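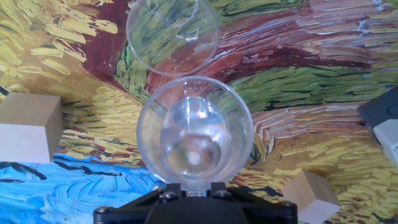 Practical Robotics, Unit 5: Grasping Transparent Objects
Handout, issued May 21, 2024
Course leader: Elba Iturra. Bench sessions: Haris Begović

5.1 Purpose
Clear plastic is hard for a camera to place. The background shows through the wall, the rim may be the only firm edge, and a shell inside another shell bends the colours behind it. Students work with the clear sphere on a patterned backdrop, where these effects are strongest. Plain wooden cubes serve as the reference objects.

5.2 Preparation
Check the screws on the gripper plates before powering up. Wipe the plastic with a dry cloth. Load the Meven profile and confirm that the wrist camera is streaming. Note the exposure setting in the log.

5.3 Procedure
Run 12 grasps on a cube, then 12 on the sphere. Keep the approach speed the same for both. Record the planned and final gripper position each time. A grasp counts if the object is still held after eight seconds.

The second part concerns contact between two clear pieces. Move in small steps along the vertical axis and stop at first contact. In the camera view, touching and nearly touching can look the same, so take the reading from the force log.

5.4 Known faults
Last August's group logged 298 grasps. Most misses on the sphere came from depth values belonging to the backdrop.

5.5 Submission
One log file per pair and a report of five pages at most, including plots. Use the Hamdan template.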